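Policy presses the bell fine but misses the panel buttons. More episodes or different ones?

Posted by drukosa_bench

I'm collecting teleop demonstrations for a pressing and turning task. The objects are a call bell, a green push-button switch, a rotary selector and a gray box with a black and a red button. I have 2092 episodes so far, split evenly by instruction. The policy rings the bell nearly every time. On the push button it comes down beside the cap, and on the selector it closes above the knob and turns nothing.
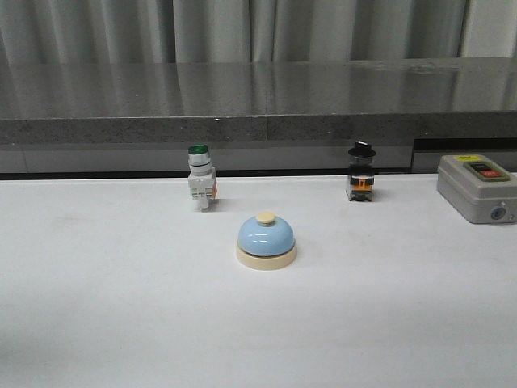
I have been recording with one fixed camera and I reset the objects by hand between episodes. Looking back through the logs, I mostly put things back where they had been. Training loss looks fine. Should I keep going at the same rate, or throw some of this out and start over?

Shota Koyama

Don't throw it out. Check your start positions first. Plot where each object sits in the first image of every episode. I had 779 episodes of a switch task and the switch was in nearly the same spot in all of them, so the policy had learned a place on the table and ignored the switch.

What fixed it for me was 200 new episodes with the layout changed every time. Swap left and right, turn the box, bring the tall parts forward. Upright switches are harder than a bell because the target is small and sits high, and from one view the height is easy to misjudge. A wrist camera helps a lot there -- if you can add one, record the new set with both views.

Also keep a few episodes where you miss, back off and correct. Label them so you can take them out later.

ronov

just get more data. mine started working at 2140

Preltidstead Sasaki

Agree with Shota on the layouts. One more thing to check is the selector. Split it into "turn left" and "turn right" and write down the starting position of the knob. If both directions are under one instruction, the policy averages them and you get the hovering you describe. I relabeled mine in March and didn't have to record anything again.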